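Stationery swap and the new borrowing rules

The stationery swap in April cleared out most of the back cupboard, so we are running it again over summer. Bring in whatever you have stopped using. Pens, pencils, notebooks with a few pages torn out, bulldog clips and unopened printer paper are all fine. Please don't bring glue, correction fluid or anything that has to be shaken before use. We had a bad leak last time and lost a box of envelopes to it.

Drop-off is at the Flitcombe library front desk during opening hours. Put loose items in a bag with your name on it if you want the bag back. Ring binders go in the crate under the noticeboard, and only if the rings still close.

Imad Nimri is sorting again this year. He tests every pen on scrap paper and bins the dead ones, so there is no need to do it at home. He would like people to stop taping pencils together in bundles. The tape takes the paint off and leaves the pencils sticky. A rubber band will do.

Anything left after the swap goes to the Skirnora study centre, which asked for exercise books and coloured markers in particular. They have plenty of blue biros.

Marking up local history copies

The second matter is the reading group's photocopies. We printed almost 700 pages for the Halász letters course and a fair number have come back written on. That is allowed, and always has been. The copies belong to whoever is enrolled. The bound volumes on the same shelf don't, and three of those now have underlining in ink.

Valentin Chevalier, who runs the course, has asked for the following. Write on your own copies as much as you like. Use a soft pencil for notes in the margin if you plan to pass the set on to someone else. Keep all pens and markers away from the bound volumes, including the index volume, which only looks like a workbook. If you find a passage you want to come back to, use one of the paper slips in the tray.

He also mentioned that yellow comes out grey on our photocopier when the darkness is set above the middle. Pale green and pale blue are a bit better. If you are going to copy your notes for others, do a test page first. Copies are charged at the usual rate and test pages count.

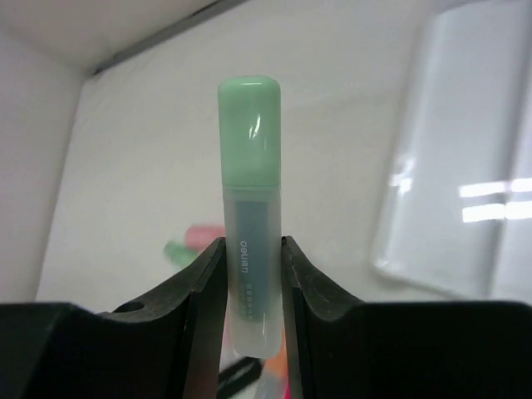
Branch Newsletter, Issue 30, page 4

A few people have asked whether fluoro marking fades. It does, and sooner if the pages sit on a windowsill. Some of the older course sets have been near the north windows for years and the colour has nearly gone from the top sheets. The typing underneath is fine. If your set matters to you, keep it in a folder in a drawer.

The Skullus label maker is back from repair and can be booked at the desk for an hour at a time. Bring your own tape. The cartridge in the machine is for shelf labels only.

Enrolments for the next round of the letters course open on Oct 14, 2025. The fee has not changed. Put your form in the grey box, and write your phone number clearly, as we could not read two of them last time.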